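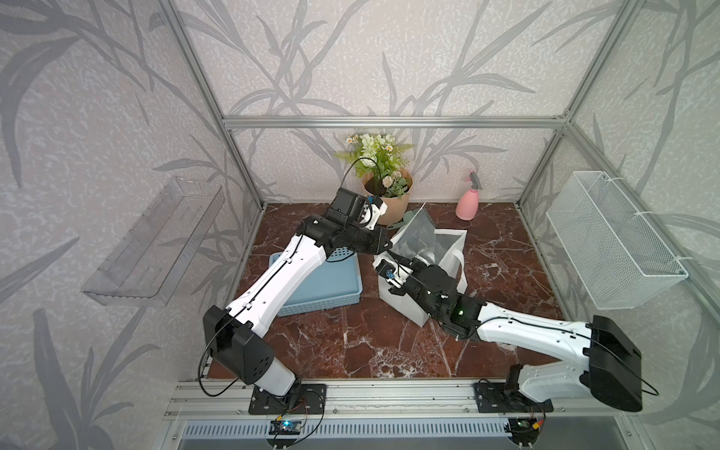
The open day at Karras, the training ground Sendier moved into in March, begins in a line for wristbands. Mine was orange and said STAFF, and I wore it all morning without being challenged. The club had promised the public a look at everything, which meant two fields, a gym, a press room and a very long corridor of framed shirts. I follow soccer for the tackles, but I have a soft spot for a potted plant, and a plant with a gripper hovering in front of its pot held my attention longer than the shirts did. Then a whistle went and we were herded outside.

The first team trained for 49 minutes. Most of that was passing in squares. Theano Politis, the fitness coach, talked us through it on a microphone that picked up every second word, so I can report that the midfield is "much" and the back line "working on." The new left back, on loan from Waltham, hit one cross over the fence and into the parking lot, and got the biggest cheer of the day.
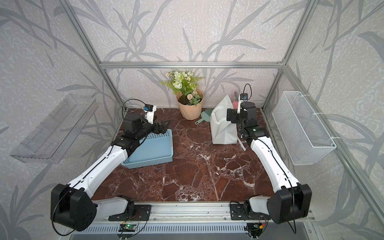
After that came the gym, where we were allowed to look at the bikes but not sit on them. A boy of maybe ten sat on one anyway and was asked for his autograph by a smaller boy.

Lunch and the press room

Lunch was a sausage in a roll for 4 dollars. The mustard ran out before I got there - a familiar feeling for anyone who watched Sendier defend leads last fall.

In the press room, Iason Giannakopoulos took questions from the manager's chair. He is the sporting director and has the gift of sounding frank for a full half hour. Will they buy a striker? They are always looking. Is the captain leaving? He is a Sendier player. Someone's grandmother asked why they never shoot from corners and he wrote it down.

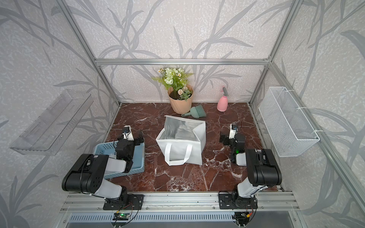
Getting there

Take the Jasevum bus from the station and stay on to the last stop. Parking holds 800 cars and the club let in 3,000 people, so the walk from the overflow lot is a warm-up in itself. Bring your own mustard.

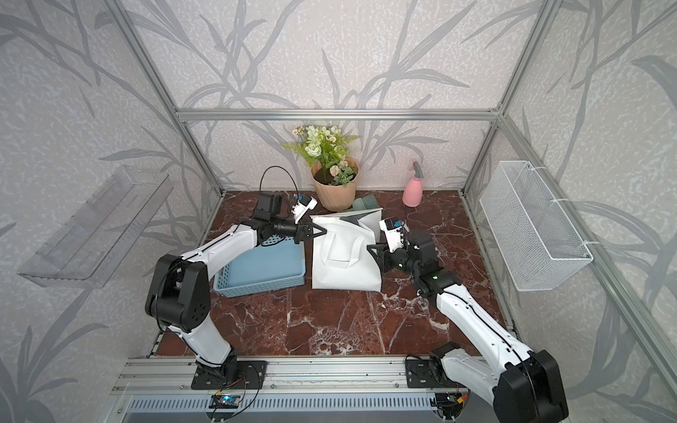 Two arms and a white tote bag, Karras open day, April 2018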